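The Wait Before the Grip

Tuesday, December 17, 2019

The first thing the robot does when it wakes up in the morning is nothing. It stands next to a pine cabinet at Vudthorpe, a small robotics shop on the second floor of a former shoe warehouse, and for two seconds its software checks that every joint is where the last log file said it would be. If one has sagged overnight, a line of yellow text comes up on a monitor and someone walks over to look.

That check is part of Fulis, the control and planning package the shop has been writing for three years. Fulis decides where the arm goes, how fast it gets there and when the fingers close. The arm and the hand are bought parts. What Vudthorpe sells is the code, and most of the people who work there have never picked up a soldering iron.

The hand is the hard part. A stiff metal finger goes where its motor sends it, and a program can assume that it got there. A soft finger bends. It bends when it touches something, when the arm stops short, and a little bit under its own weight. For most of the last year the team treated this as a flaw to be corrected. They wrote a model of the bending, fed it to the planner and had the planner aim off to one side, the way a golfer allows for wind.

The model was good on the bench and poor everywhere else. Rubber changes with the temperature of the room and with age. By August, the correction table had grown so large that loading it took longer than picking up a cup.

So they threw the table out. The new version of Fulis plans a rough path and then watches, using a small camera mounted at the wrist. It finds the fingers in the picture, finds the thing it wants to pick up, and works out the difference between the two. It doesn't need to know why a finger is off to the left. It only needs to see that it is.
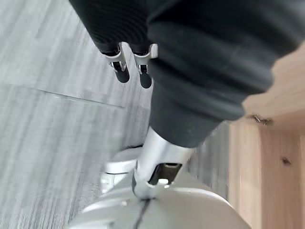 Ribbed rubber and silver brackets in the wrist camera's view, with the robot's own white shell at the bottom.

Seeing your own fingers is harder for a machine than it sounds. The view is crowded. Dark rubber can fill a large part of it, polished metal throws highlights that move as the arm moves, and the floor behind smears when the wrist swings. An early version of the finger finder kept mistaking a bright streak on the metal for an edge, and the arm would make small, nervous corrections that never settled down.

The fix was partly training and partly patience. The team labeled 200 pictures by hand, marking the tips in each one, and used them to train a first network. That network then made guesses on 1,000 more, and people went through and corrected the bad ones. It took most of a month. The sorting was done on a labeling tool called Civatard, which the shop wrote for itself and which everyone complains about. It has no undo button.

The patience came in the form of a rule. Fulis now throws away any picture in which the floor is badly smeared, and it will not close the hand until it has a clean one. In practice this means the arm arrives, stops and appears to think for a moment. Visitors often take the pause for a fault. The people who wrote it call it the wait, and there is a setting for it in the configuration file under that name.

The robot's own body gave them a separate problem. When the arm folds in close, the white shell comes into view, and the planner has to treat it as something solid. It used to rely on a drawing of the robot for this, the same one the manufacturer supplies. The drawing was correct, but the camera mount had been moved slightly and no one had updated the offset. Fulis thought it had more room than it did. The planner now compares the drawing with what the camera shows and stops if the two disagree — a change that took one afternoon to write and a good deal longer to tune, as the first version stopped for shadows.

Furniture is handled more simply. Anything that isn't the robot or the target is an obstacle, and the arm keeps away from it. Fulis has no idea that a cabinet is a cabinet. Opening one is a different job, and it belongs to a second program called Urban, which sits on top of Fulis and hands it one short task at a time: reach, touch, pull, let go. Urban is still in testing. It does well with handles and badly with knobs.

A normal day of testing is quiet. A script sets the starting position, the arm runs a task, and the result goes into a log. The next run starts by itself unless something has tripped a limit. Most of the work is reading those logs afterward, and the tool for that got a rewrite this fall. Each run can now be played back with the planner's guess drawn over the camera picture, a thin green line for where it thought the fingertips were. When the line sits on the rubber, the run usually went fine. When it drifts, someone opens the code.

The next release of Fulis is planned for early spring. It will shorten the wait on easy objects and leave it alone on everything else. Civatard is supposed to get its undo button at the same time.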